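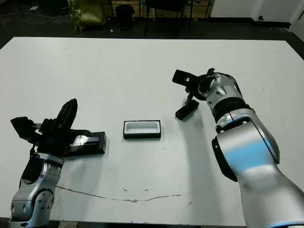 Driver changes and lap times in endurance kart racing
Project report, Sports Studies
Divya Pisharody
Submitted 2025-11-05

1. Introduction

In endurance karting a team of drivers shares one kart over several hours. Each time the kart comes in, the driver gets out, the next one gets in, and the seat insert and ballast are changed if the two drivers are of different size and weight. Teams talk a lot about how long the stop itself takes. They talk less about the laps straight after it, when the new driver is still getting up to speed.

The aim of my project was to find out how much time a team loses in those laps compared with the time lost in the pit lane, and whether a longer stint makes up for it. I chose this topic after marshalling at the Istuvel circuit last year. The teams near the front changed drivers less often than those behind them, but I could not tell from the trackside if this was the cause of their better results or if they simply had better drivers.

2. Background

The race I studied is the September endurance round at Istuvel. There were 22 karts on the grid. All of them are hire karts of the same type, supplied by the circuit and given out by draw on the morning of the race. Tyres are supplied by Leemans and are not changed during the race unless one is damaged. Refuelling is done in a separate area and has a fixed minimum time, so I left it out of the comparison.

The rules set a longest stint but no shortest one. A team may therefore change drivers as often as it likes. There is a minimum weight for driver and ballast together, which is checked at every change on the scale at the pit exit. A team found underweight is given a penalty lap.

Most of what I read on driver changes was about cars. Car races have belts, a door and often a radio lead to connect, so the stop is slower and more work goes into practising it. I found very little on karts. One article in a club newsletter claimed that a new driver needs five laps to settle, but gave no lap times to support this.

3. Method

The circuit uses the Zosta timing system, which records each kart as it crosses the line and again at pit entry and pit exit. After the race the organisers gave me the full file for one team, Dostus, with the team's permission. I had asked for all the teams, but several did not reply and one said no.

The file holds 1172 laps, covering the race and the practice sessions the team took part in over the season at the same track. I went through it by hand first and marked every lap that was affected by a yellow flag, a penalty or a spin. These laps were removed. I also removed the first lap of each race, as the karts start in a queue and the time says little about the driver.

For each stint I then worked out the driver's normal pace, using the median of the laps in the middle part of the stint. I compared the first laps with this figure and added up the difference. I call this the settling loss. The pit loss is the time between pit entry and pit exit, less the time it would have taken to drive past on the track.

I also spoke to the team manager and to two of the drivers. These talks were not recorded. I took notes and sent them back to be checked. 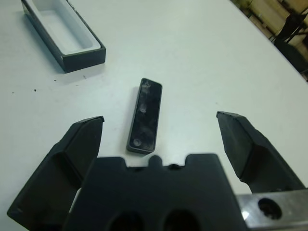
Figure 1. Open tray and lid on a white tabletop.

4. Results

The pit loss was much the same each time. The team had a set routine and stuck to it, and the slowest stops were those where ballast had to be moved as well as the seat insert. One stop was far longer than the rest due to a queue for the scale.

The settling loss varied a good deal more. For the quickest driver it was hardly there at all, and by the second lap he was at his normal pace. For the least experienced driver it went on for most of the first part of the stint. In two of her stints the settling loss was greater than the pit loss.

Long stints did not show the drop in pace I had expected. Lap times were steady until near the end, when two of the drivers slowed a little. Both told me their forearms were tired. The other drivers showed no clear change, and one of them was fastest in his last few laps, although the kart was also lighter on fuel by then.

I could find no link between settling loss and the time of day. It was cooler in the morning and I thought cold tyres might play a part, but the tyres are already warm when a kart comes in for a change, so this may only matter at the start.

5. Discussion

For this team, fewer and longer stints would have saved time, mainly by cutting the number of slow opening laps. The gain would be largest if the least experienced driver did one long stint in place of two short ones. The manager said they had split her running to let her rest. She told me she would have preferred to stay out.

This is one team at one track. The drivers are amateurs and differ more from each other than they would in a professional team. Traffic is another problem. I removed the flag laps but had no way to remove laps where a driver was held up behind a slower kart, and a driver leaving the pits often joins in the middle of a group. Part of what I have called settling loss may be traffic.

6. Costs

I had a grant of 2000 from the department. Most of it went on travel and on the practice session in which I tried out the lap marking. The unspent part has been returned.

7. Further work

The same method should be used on several teams in the same race. Position data for all the karts would allow laps in traffic to be taken out. I would also like to record the weight difference between the outgoing and incoming driver, which I only noted for some of the stops.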